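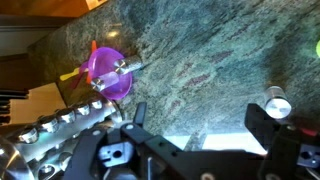
R. Guérin

Chapter 5
Picking Up Objects Nobody Measured

In the first four chapters every object your team handled was a block. You knew its width, you knew where it sat, and you wrote both numbers into the program before the arm moved. Most teams can get a block from one square to another by the end of Chapter 4, and many can do it fast.

The rest of this book uses household objects. The change is larger than it looks. A bowl has a rim, a hollow and a sloping side, and each has to be gripped differently. A metal cylinder can stand on its end or lie on its side, and a program written for one position will usually fail on the other. Objects also end up on top of each other. When a rod is lying across a bowl, a team that has been told to pick up the bowl has to decide about the rod first.

This chapter follows the work of the robotics club at Dinstead High School as it prepared for the Borville Kitchen Challenge, a regional contest for school teams. In the Challenge, each team is given a counter, a set of objects it has not handled before, and 14 minutes. Judges place the objects. The team may look at the layout through the wrist camera, but no one may touch the counter once the clock starts. Points are given for each object moved to its target area and taken away for each object dropped.

The club entered with a program that had worked well on blocks. In its first practice round on household objects it scored nothing. The students kept a log of every attempt from then on, and by the end of the season the log held 1592 entries. We will use parts of it throughout the chapter. Your own team should start a log now, in the same format, before reading Section 5.1.

What to put in the log

Each entry is one attempt to grip one object. Write down the object, its position (standing, lying, tilted, leaning on something), the direction the gripper came from, the opening between the fingers, and the result. Use one of these words for the result: held, slipped, missed, pushed. If the attempt disturbed a second object, note which one. Do not write "failed" by itself. A slip and a miss have different causes, and you will need to sort them later.

The Dinstead students left out the approach direction in their first 300 entries. When they wanted to compare gripping from above with gripping from the side, those entries could not be used, and the attempts had to be repeated.

The view from the wrist

In Chapter 3 you worked with a fixed camera above the table. The opening picture of this chapter was taken from a camera on the arm itself, and you will use this kind of view from now on. Three points about it matter for the exercises.

First, the gripper is always in the picture. The fingers cover part of the counter, and anything behind them is hidden. Before you decide that an area is clear, move the arm and look again.

Second, the counter appears tilted. The directions "up" and "left" in the image are not the arm's directions. You will need the conversion from Section 3.4, applied again each time the wrist turns.

Third, polished surfaces reflect. The end faces of the metal cylinders are bright, and so is the patch of glare on the granite between the fingers. A program that looks for bright spots may find both. Speckled stone causes a related problem, as edge detection picks up the flecks along with the outlines of objects. Section 5.3 covers two ways to deal with this, one of which needs only a sheet of plain paper and is allowed in practice but not in the contest.

Before you start

You will need the arm and two-finger gripper from Chapter 4, the wrist camera with its cable secured, and a set of objects. The practice set sold by Vomex is suitable, but a plastic bowl, a few plastic utensils and some short metal cylinders will do as well. Choose at least one object that rolls. Check the emergency stop before each session, and keep hands off the counter while the arm is powered.

Warm-up task

Stand one cylinder on the counter with clear space on all sides. Grip it from above, lift it, and set it down again. Repeat with the cylinder on its side. Then lay the cylinder across the bowl and try once more, without changing the program. Log every attempt. Bring the log to the next meeting and mark the entries in which the bowl moved.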